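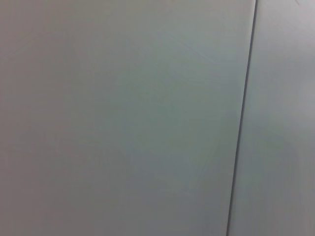

Item 2, gaps and joins: narrow dark seam between two gray panels.

Filed under: Home & Rentals / Checklists

August – by Wekesa Sang

Walk-through safety checklist for the Quinlan unit, with my comments

I do this walk-through between tenants, and a shorter version of it in the middle of a lease if they're okay with me coming by. A couple of people on the landlord board asked for my list, so I've typed it up with the comments I scribbled this time around. My status words are OK, FIX and WATCH. FIX means before anybody gets keys. WATCH means I look at it again next visit and try not to lose sleep.

1. Front door and hallway
Deadbolt turns without a key from inside: OK
Door closes and latches by itself: WATCH
Hallway light: OK
Comment: The closer is getting lazy. It does latch, but the last inch takes forever, and if a window is open it sometimes sits there on the strike plate thinking about it. I gave the adjusting screw a quarter turn and it got better.

2. Panels, cabinet doors and trim
No sharp corners or lifted edges: OK
Gaps even, nothing rubbing: OK
Tall furniture anchored to the wall: FIX
Comment: I run a hand along every join (slowly, I've had splinters). The bookcase in the bedroom has its strap, but the strap was only screwed into drywall!! I must have done that myself on a tired evening. It needs to go into the stud.

3. Smoke and carbon monoxide alarms
Test button, bedroom: OK
Test button, hall: OK
Test button, by the furnace closet: FIX
Date on back still good: OK
Comment: They're all Skumier alarms because I bought a box of them when the old hardware store closed down. The one by the furnace closet gave a sad little croak when I pushed the button, so I put a new battery in, and it croaked again. Replacing the whole thing. If you're up on a ladder for one of these, vacuum the dust out of the grille while you're there.

4. Kitchen
GFCI outlets trip and reset: OK
Anti-tip bracket on stove: OK
Fire extinguisher gauge in the green: OK
Under-sink leak check: WATCH
Comment: Please check your anti-tip bracket. Open the oven door, lean the stove forward a bit, and it should catch. My first rental didn't have one at all and I went years without knowing what it was. Under the sink I felt a bit of damp on the trap nut, so I hand-tightened it and left a dry paper towel underneath. The extinguisher is hung by the doorway now instead of over the stove, where the previous owner had it.

5. Bathroom
Fan pulls air (tissue test): OK
Non-slip strips in tub: FIX
Hot water at the tap: OK
Comment: The strips have worn smooth and the corners are peeling. I used Edurance strips last time and liked them fine, but you have to get the tub really clean and bone dry first or you're wasting your money. The tissue test is just holding one square up to the fan to see if it sticks.

6. Floors, storage and walkways
Clear path from bed to door: OK
Rugs flat, with grippy pad: FIX
Baskets and bins off the walkway: OK
Nothing stored against the heater: OK 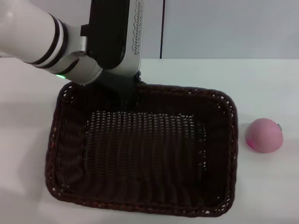 Item 6, storage: dark brown woven basket.

Comment: I'm a big fan of baskets for loose stuff, but I run my fingers around the rim of anything woven because broken ends will snag sweaters and small hands. Anything heavy goes low. The rug in the living room slides like a sled, and I'm getting a pad cut for it this week.

7. Windows
Every bedroom window opens fully: OK
Locks work: OK
Blind cords out of reach: OK
Comment: I switched to cordless blinds two tenants ago – should have done it sooner. One window needed a good shove after the last paint job, so I ran a putty knife along the sash and now it goes up with one hand.

8. Electrical
Panel labels readable: OK
No warm outlets or plates: OK
Power strips not daisy-chained: OK
Comment: My labels were in pencil and had faded to nothing, so I redid them with a marker. Space heaters go straight into the wall, never a strip, and I put that in the lease in bold.

9. Outside steps and railing
Railing solid: WATCH
Step edges visible: OK
Porch light: OK
Comment: The bottom post has a wiggle in it. Small, but wiggles only go one direction. I'm going back Tuesday with longer bolts.

I keep all of this in Grokato so I can pull up last year's answers on my phone, but a clipboard did the job for a long time. I've spent more than $1000 on this place since spring and most of it was the water heater, so the 4 FIX items above feel pretty cheap to me.

Last updated: Tuesday, after the railing visit. New bolts are in and item 9 is now OK.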